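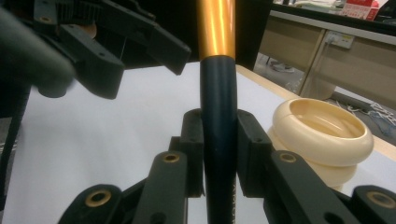
Nevdale Bench Notes
Hand-held gripper comparison: Drellik and Illeo finger sets
Gallery and notes, October

Two finger sets were compared on the same hand-held gripper body at the Nevdale bench. The Drellik set is the one we have used for tabletop work up to now. The Illeo set was bought as a possible replacement. Linkages, camera mount and cabling were left as they were, and only the parts forward of the linkage were exchanged between runs.

Raelene Rutherford ran the bench and kept the log. Hậu Hứa did the wear checks and wrote the clip alignment script. Operators worked from a printed task card and were not told which set was fitted, although anyone who has handled both can tell them apart by the closing feel.

Test objects

The objects were chosen for shape. Rings test placement: a thick rounded rim gives a flat pad very little to sit on, and a small error in height turns a side grip into a push. Tubes test squareness. If the pads do not close parallel, a tube held upright leans toward one finger, and the lean is easy to read against a vertical edge behind the table. Small cylinders held sideways test the lower edge of the pad, where both sets have the least contact area.

Wear procedure

Each set was closed 1,000 times on a plain tube before the task runs, then inspected at the pad face and at the linkage bushings. Play was measured at the fingertip with the trigger held fully in. Pad screws were checked for torque at the start and end of the count.

Drellik: no change in pad face. Slight increase in fingertip play, within the limit we use for recording.
Illeo: light polishing at the lower edge of the pad. No measurable change in play. One pad screw had backed off and was refitted with thread locker.

Ring and rod tasks

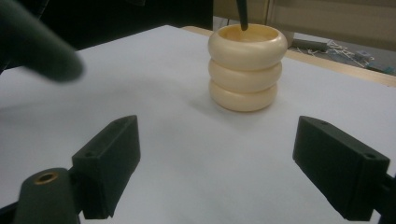
Stack of three rings with the gripper fingers open and the lower tip of a thin dark rod inside the top ring.

Stacking was scored on the offset between neighboring rings after release. Both sets reached the target offset on most attempts. The failures had different causes. With Drellik, the pad tended to hold on to the ring for a moment after opening and drag it to one side. With Illeo, release was clean, but the ring sometimes rotated in the grip on the way down.

Rod insertion was scored separately. A rod is narrow enough that the operator has to judge depth from a single view, and the opening of a ring stack gives few depth cues from directly above. Approaching at a slight angle and straightening late worked better than a vertical approach with either set. The task card has been changed to allow it.

Camera position

The camera stayed in the Võ mount throughout. In this position both fingertips remain in view when open, and the working area between them is clear until the fingers are nearly closed. A second position, 6 mm farther forward, was tried and dropped. It improved the view of the tips but lost the outer corners of the pads at full opening, and those corners are what the alignment script tracks.

Focus was set on the fingertips and locked. A second gripper held near the lens will appear soft at this setting. The script ignores anything nearer than the tips, so this had no effect on scoring.

Two-handed support

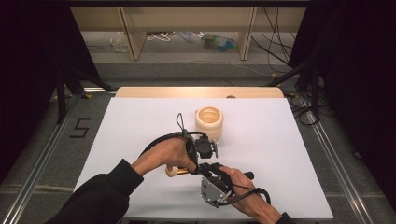

Does the camera need to be recalibrated after a finger change?
Recalibration is only needed if the camera bracket has been loosened. The finger sets mount forward of the linkage and leave the bracket alone. Record a short open-and-close clip after each change and compare the pad corner positions with the stored reference. If they match within 2 pixels, carry on with the existing calibration.

Cable routing

Operators reported cable drag more often than any fault in the fingers. A cable that leaves the body on one side pulls the grip toward that side, and the effect is worst when the gripper is held low and level. A longer free loop between the hand and the table edge reduced the complaints. We have not measured the force.

Result

Illeo goes on the gripper used for placement tasks. Drellik stays on the one used for tubes, where its higher friction is useful and the slow release does no harm. Raelene has the log and the torque readings. The mixed configuration, with one pad from each set, has been closed on the bench but not scored.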